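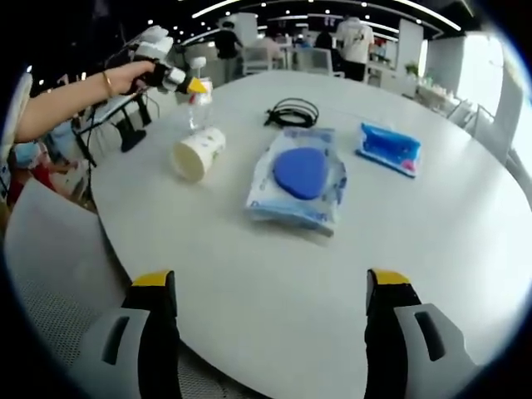

About > Who we are

About Pluvow

Pluvow looks after tables in shared halls, break areas and event spaces. The work covers clearing, wiping, restocking and minor repair of the furniture. We do not clean floors, windows or restrooms, and we do not cater. Most of our clients already have a contractor for those jobs and call us for what is left on the tables between one group of users and the next.

The company was started by Morven Purves, who had worked as a facilities planner, and Mathis Lemaire, who had repaired contract seating. They still run it. Morven handles site surveys, schedules and billing. Mathis handles furniture, supplies and staff training.

What we do

A standard visit consists of a clearing pass, a wiping pass and a restock. The clearing pass comes first on every table, including tables that look clean.

Items found on a table are sorted as follows:

Paper cups, used tissues and food wrappers go in the waste bag. A cup lying on its side is treated as if it still held liquid: it is lifted upright by the rim before it is moved.

Plastic bottles go to recycling if empty. A bottle with liquid in it stays where it is while the hall is open, and is emptied and recycled at close.

Packs of wipes and tissues stay on the table if they have anything left in them. The lid on a wipes pack is pressed shut. An open lid dries out the top sheets within a day, and users then pull out several to get to a usable one.

Cables and chargers are never thrown away. A cable still in use is left alone. A loose cable is coiled, tagged with the table number and taken to the client's front desk at the end of the visit.

Bags, clothing and papers are not touched during open hours.

Wiping is done from the far edge toward the operator, in overlapping strokes. On round tables the rim is wiped last, in one full turn, with a fresh cloth face. The underside of the rim is included. It collects more residue than the top and is the part people hold when they pull a chair in.

Chairs are pushed in after the table is dry. Mesh backs are brushed and not wiped, as liquid cleaner leaves rings in the weave.

Furniture

Our preferred table is the Zutesetti round, a white-topped model on a single pedestal. We supply it, lease it and service it. White tops show cup rings and ink sooner than gray or wood-effect tops. We consider this useful, although some clients disagree and we also service darker tables.

Each table we lease is inspected on a fixed cycle for level, top fixings and edge damage. Chips under 2 mm are filled on site. Anything larger means the top is swapped and the damaged one goes back to the workshop. Feet are re-leveled at every inspection – a table that rocks is the most frequent complaint we receive, and the fix takes a hex key.

Supplies

Restocking uses the Donent range: surface wipes, pocket tissues, bin liners and a neutral spray. Wipes are supplied in soft packs with a rigid lid. We tried canisters for one season and stopped. They were tall enough to be knocked over by sleeves, and users tended to carry them off to other rooms.

The spray is unscented. We do not use bleach on table surfaces, and we do not supply hand sanitizer in pump bottles for tables with electronics on them.

Where we work

Our longest-running contract is the Anghel hall, an indoor exhibition and meeting space with 60 tables in regular use. The hall seats 200. Two of our staff are on site there whenever it is open to the public, and a closing crew works from 9 p.m. Other sites are visited on a schedule agreed after the survey.

Daylight matters more in the survey than clients expect. Tables beside a large window show streaks that are invisible under ceiling lights, so the window side of a hall is checked in the morning and the remainder at close. Tables with potted plants get a separate line in the schedule for soil and water marks.

Staff

New staff spend their first shifts in the workshop learning the furniture, then move to a closing crew, then to open-hours work. Open-hours work is the hardest of the three. The operator has to clear around people who are standing, talking or using the table, and has to know when to leave a table and come back. Our rule is to ask once. If the answer is no, or there is no answer, the table is logged and skipped until the next pass.

Staff are employed directly. We do not use day labor, including for large events. If we cannot cover an event with trained people we turn it down.

Surveys and quotes

A survey takes one visit. Please have a floor plan ready, along with a table count and the hours during which the space is open. Send the make of the tables if you know it, or a photo of the underside if you do not. Quotes are itemized by clearing, wiping, restock and furniture, and any line can be removed – except clearing, which the other passes depend on.

New contracts normally start in April or September. Furniture leases can start at any time of year.

This site uses cookies to remember your region and form entries. Accept | Settings

© Pluvow. All rights reserved. | Contact | Privacy | Back to top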